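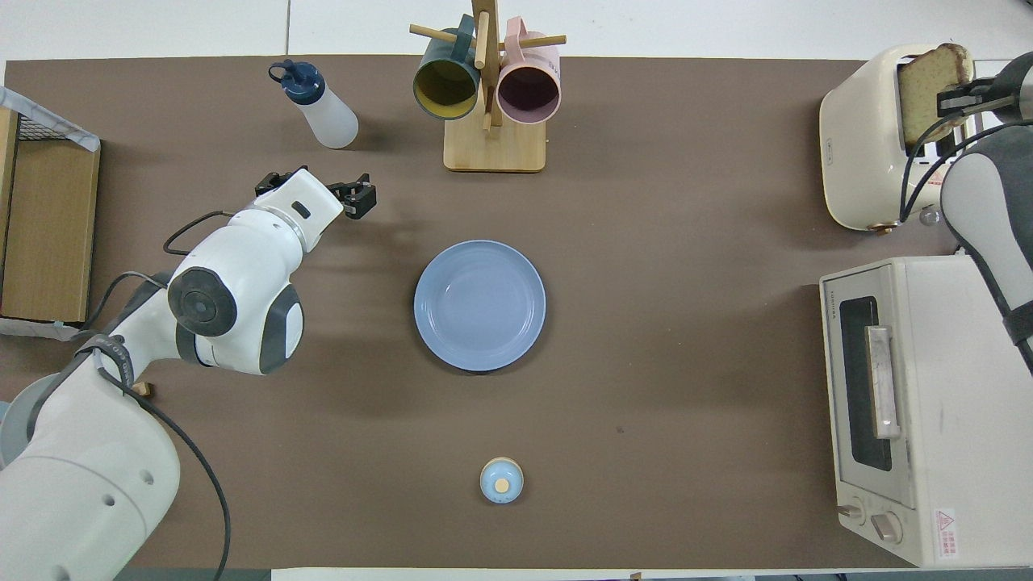 Bread in the right gripper at the toaster, plate and mug tree in reach.

Workshop tips: recording kitchen demos that are worth keeping

Posted 11/07/2023

I get asked how many examples it takes to teach a pair of arms to make toast. My usual reply is that I don't trust the question. We recorded 1296 episodes for the Plaltia kitchen set and I would throw out a good part of them today. The tips below come from going back through that pile with a red pen.

Fix the mat, then leave it alone
A plain brown mat on a white table gives you a work area you can find again the next morning. Mark its corners on the table with tape. Ours crept toward the toaster for most of July and we only noticed when we lined up the first episode of the month with the last.

Don't believe "varied"
People love to say their data is varied. Then you look, and the plate has moved two inches. If you want variety, write down the layouts before you start. We use 14 of them and switch after each batch. Turn the plate end of the table into the toaster end once in a while. Tip the squeeze bottle over. Hang the mugs on different pegs.

Leave some clutter in
A toast task needs bread, a toaster and a plate. It will also need to cope with mugs, a bottle on its side and a toaster oven taking up a corner, so put them out. I was told by the Gollano people that a clean table trains faster. It may. I haven't seen it work in anyone's kitchen.

Bread
Buy the firm kind. Soft sandwich bread gets pinch marks after a few grabs, and then you are collecting examples of handling ruined bread. Change the slice when the crust starts to split. Sweep the crumbs out of the slots at lunch and again at the end of the day.

Cables
Check the slack with the arm at its farthest reach, since that's where it pulls. Keep loops away from the toaster lever. Appliances stay unplugged while you practice the moves.

Keep the bad ones, but label them
A slow grab that gets there is fine. A drop followed by a clean recovery is better than fine. A drop where the operator sighs and resets is junk unless it's marked as a failure. Of one batch of 115 that came back to us marked "all good," I could not agree with the label on the first page of the list.

Short shifts
Operators get lazy with the idle arm first. It starts to hover anywhere, and the model will copy that too. Swap people before it happens.

What I still don't buy
The Antal write-up says 940 episodes is enough for any two-arm kitchen task. Any? Pouring isn't toast, and hanging a mug isn't either. Hold back one layout, never train on it, and test there before you believe a number from anybody, us included.

Filed under: Kitchen rigs, Recording, Endell bench notes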